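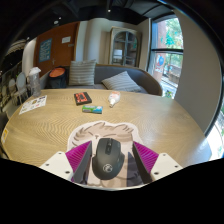 Lumo sells mouse pads printed to order, in standard shapes and cut to the outline of your own drawing. The questions below are the ones we get most by email. Most of them concern the shaped pads, such as the cartoon fur print with the wavy, cloud-like top edge and the pale border, since these need a little more planning than a plain rectangle.

Can I use my own artwork?
Yes. Upload it on the order page as a PNG or PDF. We print the file as you send it and do not correct colors. If you want a proof, tick the proof box before you pay. Proofs come by email and we do not print until you reply.

Why is there a border around shaped pads?
The cutter follows the outline of the drawing and can drift slightly. A border keeps the cut from going into the picture. White is the default. You can choose another color, but you cannot leave the border off.

How detailed can the outline be?
Curves and waves are fine. Thin points, such as whiskers or single hairs, tend to lift with use, so we will ask you to keep them inside the outline.

Will my mouse work on a printed pad?
Optical and wireless mice work on all our surfaces. If the pointer jumps over a very dark part of the print, clean the sensor first, then write to us. For a wide mouse with a thumb rest, choose the large size.

Which surface should I order?
Ovuvach is a smooth cloth and suits most desks. Istuvis is a coarser weave with more drag. Both have the same rubber base and cost the same.

Can I put it straight on a wooden table?
Yes, if the finish is fully cured. On a newly oiled or varnished table, wait 30 days. Lift the pad now and then and wipe underneath.

How do I wash it?
By hand, in lukewarm water with a drop of dish soap. Lay it flat to dry. Do not iron it or put it in the dryer.

How long does an order take?
Shaped pads leave the workshop in 3 working days after you approve the proof. Plain rectangles usually go out the next working day.

My pad arrived curled. What should I do?
Lay it face down under a few heavy books overnight. If it still curls, send a photo with your order number to Bujar Stoyanova at the service desk and we will replace it.

Page updated May 2024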